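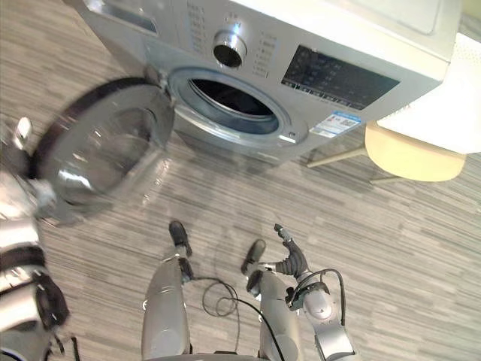 I bought the Plillholm front loader in July, after our old machine stopped in the middle of a towel wash. I have now used it for 13 weeks, so I think I can write something useful.

## Loading and the door

The door opens very wide, and this is what I like most. I can put in a duvet cover with both arms and I don't have to hold the door with my hip. The drum takes our dark things for the whole week, jumpers included. My husband Relu says it is too low for his back, and he is right, he is tall.

## The panel

The programme names stand on both sides of the knob and they are printed small. I needed my glasses for the first days. The knob itself turns nicely. The black display is shiny and it collects fingerprints, so I wipe it every Sunday.

I use mostly 2 programmes, the short one for shirts and the long one for dark cotton. Black clothes come out without grey marks if I put less powder than the booklet tells.
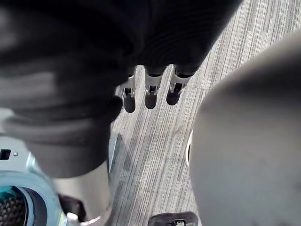

## Would I buy it again?

Yes, I would. The drawer is a little stiff and the end signal plays for 16 seconds, which is too much at night. I did not yet find how to make it shorter. If somebody knows, please write to me.

*Peiyu Kang*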